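Accueil > Carnet > Marketing de contenu

Ma newsletter a enfin trouvé son rythme !

J'écris la lettre de Nitemstead depuis janvier et je crois que je n'ai jamais pris autant de plaisir à préparer un envoi. Pourtant, au début, quelle purée ! Je mettais tout dedans : les nouveautés du catalogue, un article de fond, un sondage, trois boutons de couleurs différentes... Les gens ouvraient, faisaient défiler et repartaient sans cliquer.

Le déclic est venu en relisant les réponses des abonnés (oui, il y a des gens qui répondent aux newsletters, et c'est un bonheur). Ils me parlaient presque toujours du petit paragraphe d'ouverture, celui que j'écrivais en dernier, à la va-vite, avec mon café. Alors j'ai tout retourné : ce paragraphe est devenu la lettre, et le reste tient en 2 liens à la fin. 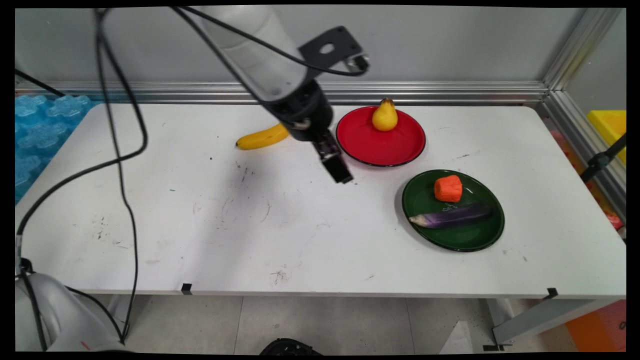 Couper la liste en deux

Deuxième chantier, les segments. J'en avais 13 dans Poren, avec des noms que je ne comprenais plus moi-même (« tièdes bis », sérieusement ?). J'en ai gardé 2 : ceux qui découvrent et ceux qui ont déjà commandé. Les premiers reçoivent une histoire, les seconds un conseil d'utilisation, et j'écris les deux versions dans la même matinée. Quel soulagement !

La liste compte aujourd'hui 1186 adresses. C'est petit, je sais, et ça me va très bien : je reconnais des prénoms, je me souviens des questions.

Et l'objet, alors ?

Je l'écris à voix haute. Si je n'oserais pas le dire à une amie au téléphone, je recommence. Fini les majuscules et les « dernière chance » ! Le mois prochain j'essaie d'envoyer à 7 h au lieu de midi, et je vous raconterai ce que ça donne, même si c'est un flop.

12 commentaires · 34 partages

À lire aussi
Rantala : mon avis après un trimestre d'essai
Pourquoi j'ai supprimé la fenêtre surgissante du site Nedar
Ranger ses idées d'articles sans tableur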